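Nundudard Motion Planning Stack
Progress report no. 3 to the Perach program office
Prepared by Radek Holub, Sarnthorpe. December 17, 2022

Status

Work package 2 (grasp planning in simulated kitchens) is on schedule. The contact-aware planner was merged into the main branch and replaces the sampling planner in use since August. Approach poses are now generated from the object mesh and passed to the trajectory optimizer with the gripper axis constrained to vertical over the last 6 cm of travel. Planning and control run as separate processes, and a late plan no longer stalls the controller.

Low, flat objects remain the main difficulty. Finger clearance to the counter is small, and the collision margin set for taller items rejects most valid grasps. 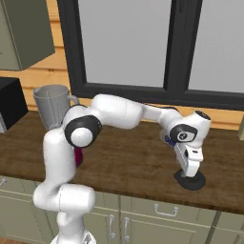 Figure 1. Simulated kitchen, top-down approach to a dark disc-shaped object on the countertop.

Hedvika Baláž has split the margin into two parameters, one for the support surface and one for everything else. A regression suite of 200 seeded layouts runs nightly against both settings. Results will go in the next report, once the contact solver settings are frozen.

Open items

Wrist camera rendering is slower than budgeted. The Matoušek scene loader reloads textures on every reset; a cache is in review.
Joint limit checks are duplicated in planner and controller. To be merged.

Resources

No change to staffing. We request 6 additional weeks of GPU node access for the perception retraining in work package 3.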